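How Formal Is Formal? A Student Project on Neckwear and School Concerts
Raíssa Seixas and Kieran Parsons

We picked this topic after our own winter concert, where half the choir came in ties, a few came in bow ties and one tenor wore a scarf. Who decides what "formal dress" means? We wanted to find out!

First we read old concert programs in the Hulme library. There were 30 of them in the box, and we loved every page (even the ones that smelled like a basement). The early programs spell out the dress code in full, right down to the color of the socks. Later ones just say "concert dress," and by the newest few there is no mention of clothes at all.

Then we talked to singers. Most of them liked dressing up far more than we expected, and the bow tie got the strongest feelings by a mile. People either adored it or could not stand having anything near their throat while holding a long note.
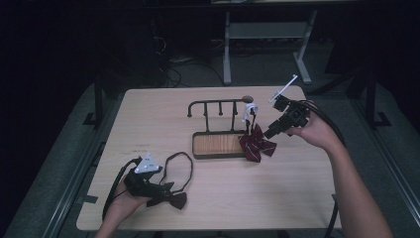
Kalliopi Softić told us that she would keep the dress code but drop the word "formal," as every family reads it differently and new singers end up worrying about clothes when they should be learning their part. We had never thought of it that way, and it changed our second set of questions.

For the second round we asked 3 choirs to write their own rule in two sentences or less. The Sterard choir wrote "Dark clothes, something red," and we think it's brilliant. It's cheap, it's easy to follow and it still looks like a group up on stage.

Next we'd love to look at orchestras, where the players have to move their arms a lot more. Kieran has already started a list of questions for August.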